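어린이 생활 백과 > 집 안의 물건 > 부엌과 식탁
글 셰일라 에스코바르
2025년 4월 20일
최종 수정: 9월

도넛 가게 놀이로 알아보는 식탁 위의 물건들

도넛 가게 놀이를 해 본 적이 있나요? 한 사람은 가게 주인이 되고 한 사람은 손님이 됩니다. 손님이 "초콜릿 도넛 하나 주세요." 하고 말하면 주인은 접시에 도넛을 올려서 내줍니다. 간단한 놀이지만 식탁에 올라가는 물건은 꽤 여러 가지입니다. 도넛이 있고, 접시가 있고, 접시 밑에 까는 깔개가 있습니다. 이 글에서는 그 물건들이 왜 그런 모양을 하고 있는지 하나씩 알아봅니다.

도넛은 어떤 빵일까

도넛은 밀가루 반죽을 기름에 튀겨서 만드는 간식입니다. 오븐에 구워서 만드는 도넛도 있습니다. 반죽에는 밀가루, 설탕, 달걀, 우유, 버터 같은 것이 들어갑니다. 여기에 반죽을 부풀게 하는 재료를 하나 더 넣습니다. 그 재료는 크게 2가지입니다.

하나는 효모입니다. 효모는 눈에 보이지 않을 만큼 작은 생물인데, 반죽 속의 당분을 먹고 이산화탄소라는 기체를 내보냅니다. 이 기체가 반죽 안에 작은 방울을 많이 만들어서 반죽이 부풀어 오릅니다. 효모를 넣은 도넛은 가볍고 쫄깃합니다. 반죽이 부풀 때까지 따뜻한 곳에 두고 기다려야 합니다.

다른 하나는 베이킹파우더입니다. 베이킹파우더는 생물이 아니고 가루입니다. 물과 만나고 열을 받으면 기체가 생깁니다. 베이킹파우더를 넣은 도넛은 케이크처럼 속이 촘촘하고 잘 부서집니다. 오래 기다리지 않아도 됩니다.

도넛의 가운데에는 왜 구멍이 있을까요? 반죽을 뜨거운 기름에 넣으면 열은 바깥쪽에서 안쪽으로 전해집니다. 두껍고 둥근 반죽은 바깥쪽이 다 익어도 한가운데가 덜 익을 수 있습니다. 가운데에 구멍을 내면 반죽의 어느 부분도 기름에서 멀지 않습니다. 그래서 골고루 익습니다.

구멍이 없는 도넛도 있습니다. 안에 잼이나 크림을 넣는 도넛은 구멍을 뚫지 않습니다. 구멍이 있으면 잼을 넣을 자리가 없어지기 때문입니다. 길쭉하게 꼬아서 튀긴 꽈배기도 도넛의 친척입니다.

장난감 도넛은 진짜 도넛의 색과 무늬를 흉내 낸 것입니다. 탁자에 놓인 장난감 도넛 다섯 개는 색이 모두 다릅니다. 오른쪽에는 진한 초콜릿색 위에 하얀 줄무늬가 있는 큰 도넛이 있고, 노란 것과 민트색인 것도 있습니다. 파란 접시는 아직 비어 있습니다.

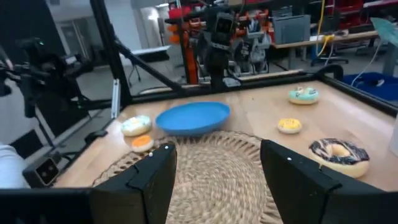 도넛 위에 바르는 것

도넛 윗면을 덮고 있는 반들반들한 층을 글레이즈라고 부릅니다. 가장 간단한 글레이즈는 고운 설탕 가루에 물이나 우유를 조금 섞어서 만듭니다. 처음에는 흐르는 풀처럼 걸쭉하지만, 바르고 나서 그대로 두면 물기가 날아가면서 겉이 굳습니다. 글레이즈에 색을 내는 재료를 섞으면 분홍색, 노란색, 주황색 글레이즈가 됩니다.

초콜릿 도넛은 녹인 초콜릿을 쓰거나 글레이즈에 코코아 가루를 섞어서 만듭니다. 초콜릿은 따뜻하면 녹고 식으면 다시 굳습니다. 그래서 녹아 있을 때 도넛의 윗면을 살짝 담갔다가 꺼내면 초콜릿이 고르게 묻습니다.

윗면의 가느다란 줄무늬는 숟가락이나 짤주머니로 만듭니다. 짤주머니는 끝에 작은 구멍이 있는 고깔 모양 주머니입니다. 하얀 글레이즈를 넣고 도넛 위에서 왔다 갔다 움직이면서 짜면 줄이 생깁니다. 손을 빨리 움직이면 줄이 가늘어지고, 천천히 움직이면 줄이 굵어집니다. 밑에 깔린 색이 진할수록 하얀 줄이 또렷하게 보입니다.

작은 알갱이는 스프링클이라고 합니다. 스프링클은 주로 설탕으로 만듭니다. 글레이즈가 굳기 전에 뿌려야 붙습니다. 다 굳은 다음에 뿌리면 굴러서 떨어집니다. 집에서 어른과 함께 도넛을 꾸밀 때는 한 개를 바르고 곧바로 뿌리는 순서로 하면 됩니다. 여러 개를 한꺼번에 발라 두면 먼저 바른 것이 굳어 버립니다.

빵집에서 일하는 하이로 오스피나 씨에게 어떤 색 도넛이 맛있느냐고 물어보았습니다. 오스피나 씨는 색만 보고는 맛을 알 수 없다고 했습니다. 노란색은 레몬 맛일 수도 있고 바나나 맛일 수도 있습니다. 초록빛이 도는 도넛은 민트 맛, 녹차 맛, 피스타치오 맛 가운데 하나일 때가 많다고 합니다. 색만 넣고 맛은 그냥 설탕 맛인 도넛도 있습니다. 그래서 가게에서는 도넛 앞에 이름표를 놓습니다.

접시와 그릇의 테두리

접시를 옆에서 보면 가장자리가 바닥보다 조금 높이 올라와 있습니다. 이 부분을 테두리 또는 전이라고 합니다. 테두리는 몇 가지 일을 합니다. 음식이 미끄러져 나가지 않게 막고, 국물이나 부스러기가 탁자에 떨어지는 것을 줄여 줍니다. 손으로 잡을 자리도 됩니다. 바닥이 완전히 평평한 판이라면 손가락을 밑에 넣기가 어렵습니다.

테두리가 낮고 바닥이 넓으면 접시라고 부릅니다. 테두리가 높고 속이 깊으면 사발이나 대접이라고 부릅니다. 그 중간쯤 되는 것도 많습니다. 얕은 그릇은 어떤 집에서는 접시라고 하고 어떤 집에서는 그릇이라고 합니다. 어느 쪽이 틀린 것은 아닙니다.

음식에 따라 알맞은 것이 다릅니다. 도넛이나 쿠키처럼 물기가 없는 음식은 평평한 접시에 올려도 됩니다. 수프나 죽은 깊은 그릇에 담아야 합니다. 포도나 방울토마토처럼 잘 굴러가는 것은 테두리가 있는 그릇에 담는 편이 좋습니다.

접시의 색도 음식이 보이는 모습을 바꿉니다. 하얀 접시에 하얀 도넛을 올리면 가장자리가 잘 구별되지 않습니다. 파란 접시에 같은 도넛을 올리면 모양이 또렷해집니다. 집에 색이 다른 접시가 있으면 같은 물건을 번갈아 올려놓고 비교해 보세요.

둥근 깔개는 어떻게 엮을까

식탁에서 접시 밑에 까는 것을 식탁 매트 또는 깔개라고 합니다. 깔개를 깔면 탁자에 긁힌 자국이 덜 생기고, 그릇이 탁자에 부딪히는 소리도 작아집니다. 뜨거운 냄비를 놓을 때는 열에 잘 견디는 두꺼운 받침을 따로 써야 합니다.

깔개는 천, 플라스틱, 종이, 풀 줄기 등 여러 재료로 만듭니다. 식물로 엮은 깔개에는 왕골, 라탄, 해초, 옥수수 껍질 같은 것을 씁니다. 재료를 말린 다음 잘 휘어지게 물에 적셔서 엮는 경우가 많습니다. 너무 바싹 마른 줄기는 구부릴 때 부러집니다.

둥근 깔개를 만드는 방법 하나를 순서대로 적으면 이렇습니다.

1. 줄기를 여러 가닥 모아서 머리를 땋듯이 길게 땋습니다.
2. 땋은 줄의 한쪽 끝을 작게 말아서 가운데를 만듭니다.
3. 나머지 줄을 그 둘레에 빙빙 돌려 감습니다.
4. 감으면서 바로 안쪽 줄과 꿰매어 붙입니다.
5. 원하는 크기가 되면 끝을 안으로 넣고 단단히 마무리합니다.

이렇게 만든 깔개를 위에서 보면 크기가 다른 동그라미가 여러 개 겹친 것처럼 보입니다. 하지만 손가락으로 줄을 따라가 보면 가운데에서 바깥까지 하나로 이어져 있습니다. 이런 모양을 나선이라고 합니다. 달팽이 껍데기와 모기향에서도 나선을 볼 수 있습니다. 색이 다른 가닥을 함께 넣으면 그 색도 나선을 따라 돌기 때문에 줄의 방향을 알아보기가 쉽습니다.

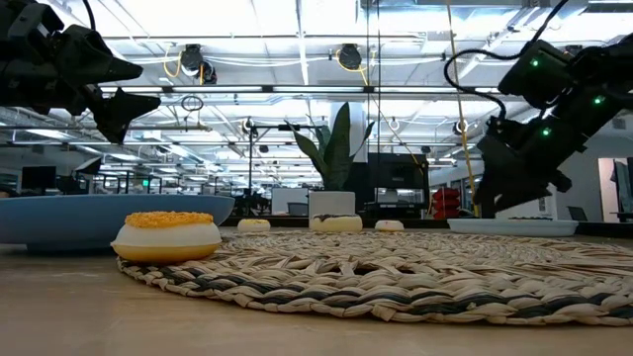
둥근 깔개 위의 장난감 빵과 하얀 접시. 뒤에 산세베리아 화분이 있다.

굵게 땋은 깔개는 겉이 울퉁불퉁합니다. 가볍고 작은 물건을 올릴 때는 기울어지지 않는지 살펴보세요. 컵처럼 넘어지기 쉬운 물건은 평평한 곳에 두는 것이 좋습니다.

잎이 위로 뻗는 화분

산세베리아는 잎이 길고 끝이 뾰족한 식물입니다. 잎이 옆으로 퍼지지 않고 위로 자라서 좁은 자리에도 놓을 수 있습니다. 영어로는 뱀 식물이라는 뜻의 이름으로 부릅니다. 잎에 뱀 무늬처럼 보이는 얼룩이 있는 종류가 많습니다.

산세베리아는 두꺼운 잎에 물을 모아 둡니다. 그래서 물을 자주 주지 않아도 됩니다. 물을 너무 많이 주면 뿌리가 썩을 수 있습니다. 흙을 손가락으로 만져 보고 속까지 말랐을 때 물을 줍니다. 사람이나 동물이 잎을 먹으면 배가 아플 수 있으니 입에 넣으면 안 됩니다.

도넛 가게 놀이 하는 방법

준비물은 장난감 도넛, 접시, 깔개입니다. 장난감 도넛이 없으면 두꺼운 종이를 동그랗게 오려서 색칠해도 됩니다. 가운데 구멍은 어른에게 뚫어 달라고 하세요.

먼저 깔개를 탁자에 펴고 그 위에 도넛을 늘어놓습니다. 도넛끼리 붙지 않게 사이를 띄우면 고르기가 편합니다. 접시는 주인의 손이 닿는 곳에 둡니다.

손님은 도넛의 이름을 말하지 않고 생김새를 말해서 주문합니다. "위가 노랗고 작은 것으로 주세요."라고 하면 주인이 듣고 찾아서 접시에 올립니다. 비슷한 도넛이 둘 있으면 주인이 다시 물어봅니다. "알갱이가 있는 것인가요, 없는 것인가요?" 손님은 자기가 생각한 도넛이 접시에 올라왔는지 확인합니다.

조금 어렵게 하려면 한 번에 두 개를 주문합니다. 올리는 순서까지 정해서 말해도 됩니다. 큰 것을 먼저 놓고 작은 것을 나중에 놓으면 접시 위의 자리를 나누기가 쉽습니다. 작은 것부터 가운데에 놓으면 큰 것이 들어갈 자리가 모자랄 수 있습니다.

놀이가 끝나면 도넛을 먼저 상자에 넣고, 접시를 치우고, 깔개를 마지막에 걷습니다. 식물로 엮은 깔개는 접어 두면 줄기가 꺾이므로 펴서 보관합니다. 틈에 낀 부스러기는 뒤집어서 가볍게 털고, 젖었을 때는 그늘에서 말립니다.

낱말 풀이

글레이즈: 빵이나 과자의 겉에 발라 윤이 나게 하는 달콤한 층.
스프링클: 빵이나 과자에 뿌려 꾸미는 작은 알갱이.
효모: 빵 반죽을 부풀게 하는 아주 작은 생물.
나선: 한 점에서 시작해 빙빙 돌면서 바깥으로 나가는 모양.
짤주머니: 크림이나 글레이즈를 넣고 짜서 쓰는 고깔 모양의 주머니.

태그: 도넛, 접시, 식탁 매트, 역할 놀이, 초등 저학년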